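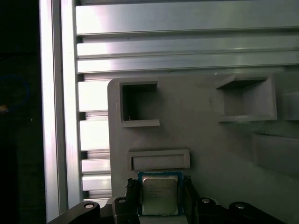 Shazia Sethi wrote in to ask whether the Arkidari kit can hold a bare processor by its edges without marking the heat spreader, and whether the slot routine in the manual is worth following or if she should write her own. Her shop tests used desktop chips and wants to move the loading step off the bench.

The short answer is yes to both. The kit holds a chip fine, and the stock routine works once you change a few settings. The steps are below, with notes on where I think the product falls short.

## What you need

- The Arkidari gripper kit with the ridged fingers fitted
- The wrist camera, already calibrated
- A fixture plate with a slot sized for your chip
- Hedano control software
- A scrap processor for setup

Don't set up with a chip you care about. I bent a corner on my first one in May and was glad it was already dead.

## Step 1: Mount the plate upright

The kit manual shows the plate lying flat. I prefer it standing, bolted to an aluminum extrusion frame. The arm has more room to approach, and the wrist camera gets a straight look at the slots.

Tighten the plate before you teach any positions. If you loosen it later, even a little, you have to teach them all again. A printed plate is good enough for this work, but clean up the slot rims first. Stray plastic on a rim can stop a chip just short of seating.

## Step 2: Set the grip

Open the grip page in Hedano and choose "edge hold." Leave the closing speed at the lowest setting. The force scale has no units, which I don't like, and the manual doesn't explain it. I started at 24 and worked down until the chip slipped, then came back up a few points. I ended at 13.

The fingers should press on the edges of the substrate and stay off the metal. On chips with contact pads underneath, check that the fingers aren't reaching around to the back either. If they are, open up, back off and take a shallower hold.

## Step 3: Teach the approach point

Jog the arm until the chip is upright and directly below the slot, with its top edge parallel to the slot rim. Save this as the approach point.

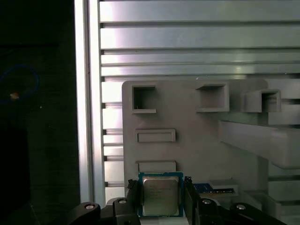
Then jog up slowly and watch the gap on both sides of the chip. If one side closes faster than the other, the wrist is rotated and you need to correct it before going on. Save the second point when the chip is lined up with the opening - not when it's already inside. The routine handles the last move by itself, and it expects to start from outside the slot.

If your plate has more than one slot, teach each one separately. Hedano offers to work out the rest from the first slot, but it assumes perfect spacing. My printed plate was off by enough to matter.

## Step 4: Run it slow

Set the speed to the lowest step and run the routine with a hand on the stop button. Look for these problems:

- **The chip tilts as the fingers close.** The grip is too high or too low on the edge. Move it toward the middle.
- **The chip catches on the rim.** Go back to the second point and teach it again.
- **The fingers hit the plate.** Take hold of the chip farther from its leading edge.

Once you get several clean runs in a row, raise the speed one step at a time. I stopped at the middle setting.

## How it held up

I ran 1,013 cycles over two weeks with the same scrap chip. The finger faces showed light wear and the grip setting didn't need to change. The linkage bolts needed snugging once, early on.

I also tried the Kiani fingers, which are sold as a drop-in swap. They fit, but the faces are smooth and I had to raise the force to keep the chip from sliding. For edge holds I'd stay with the ridged ones that come in the box.

## Cost and support

I paid 2,442 dollars for the kit with the camera, ordered through Astel. The plate isn't included. Support answered my email about the force scale the next day, but only to say that a table is planned for the next manual.

For a shop in Shazia's position, I'd buy the kit and skip the extra finger set. Print the plate yourself, and leave an afternoon free for teaching the points.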